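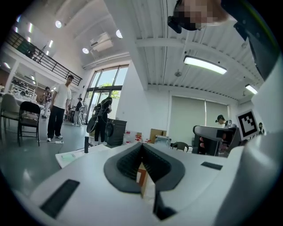
The workshop from the floor, with the mezzanine railing and the work table on the left.

From: Naomi Mwakalinga
To: Turham workshop list
Date: 27th September
Subject: Re: Table and shelves under the mezzanine

Hi all,

Answers to Arne's questions are below his message. 

Arne Hollmann wrote:
> Before I order anything from Joltov I need to know two things.
> Does the white table stay where it is, and are we keeping the
> shelving on the wall under the mezzanine? Their long shelf unit
> is 965 and the short one is 659, both before delivery. Kjell
> would like the long one. I have no strong view.

The table stays. It is covered with things again, so please take home what is yours. Anything left without a name on it goes in a box, and the box will be kept for 30 days.

The shelving also stays, but the equipment on it is stacked and hard to get at. I would go for the short unit and put it upstairs — the long one would be awkward to get past the railing. Kjell, if you disagree, say so on the list before Arne orders.

Chairs: the gray upholstered one and the black folding one by the table can both stay. Marina has offered 2 more folding chairs from Tsoukalas and I have said yes.

Rhydian still has the key to the upstairs cupboard. Please bring it next time you come in.

Naomi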